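## Quem somos

A Florneo nasceu em dezembro, numa sala emprestada, da teimosia do Fredy Muñoz e da Bình Hứa em mostrar filmes que já quase não passam em lado nenhum — curtas, documentários esquecidos, comédias mudas com piano ao vivo (e que piano!). Hoje somos um cineclube com 352 sócios, quatro ciclos por ano e conversas que se prolongam muito depois dos créditos.
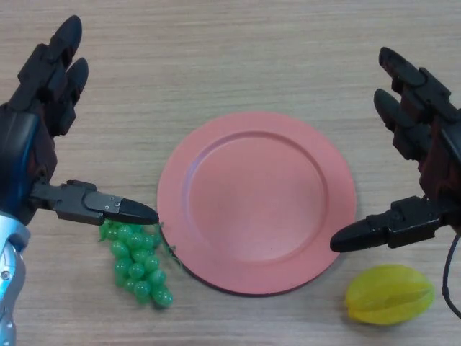
Quem chega pela primeira vez senta-se onde quiser, e a inscrição faz-se à porta, com toda a calma.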